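# Notebook – parish register transcription, Lirnska set

December, started 8:40 am
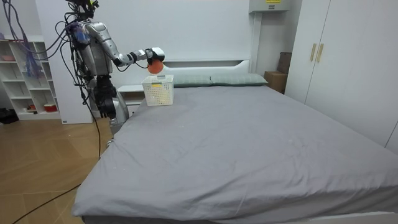 Which baptism book do we treat as the base text, the Lirnska one or the Remelell copy?

Lirnska, wherever the two overlap. Remelell was copied out later in one hand and the copyist tidies spellings and drops godparents. Use it only for gaps and tag every borrowed line R.

Total entries keyed so far: 3,471. That's baptisms only, marriages still in the other file.

Morning – leaves 9 to 14 of the second gathering. Ink very faint on the inner margin, the blue filter helps a little. Switched to German partway down leaf 11, then back to Latin with no change of hand. So same clerk, two languages. Was assuming a new pastor at that point, scrap that. The "new pastor" note in the draft intro needs to come out.

Surnames are a mess again. Juhász turns up four ways on three leaves:

- Juhasz
- Juhaß
- Iuhas
- Schäfer (!!)

The last one is the same household, same wife, same house number. Clerk just translated it. Means any count of "German families" based on surnames is shaky, and the chapter draft leans on exactly that count. Added a normalized column, kept orignal spelling in its own column. Do NOT overwrite the first one, did that last month and lost a whole afternoon.

Confession question. Some entries have a small cross after the father's name, some have a stroke. First guess was Catholic / Lutheran. Doesn't hold – 2 couples have one child with a cross and the next with a stroke, no sign of conversion either way. Could be fee paid / fee owed. Check against the Wivimex account book, it covers the same years and lists burial fees at least, maybe baptism too.

1:15 pm

Wivimex book: baptism fees are in there, back pages, upside down from the rest. Matched a test batch of 100 entries. Cross lines up with paid in most of them but not all, and the misses bunch up in Lent. Don't know what to make of that yet. Maybe fees held over to Easter and marked later? Need a second batch from a different year before writing anything.

Also found a loose slip between leaves 12 and 13, list of hymns, first lines only. Slovene by the look of it, not Croatian, but my reading is weak. Photographed both sides, put it back where it was.

To do

- second batch, pick a plague-free year
- fix the intro paragraph on pastors
- ask for a rescan of leaf 13 verso, bottom third unreadible
- decide on ß in the normalized column (ss for now)
- marriages, eventually

Stopped 4:30, file saved as version 4. Leaf 14 half done, pick up at the twins.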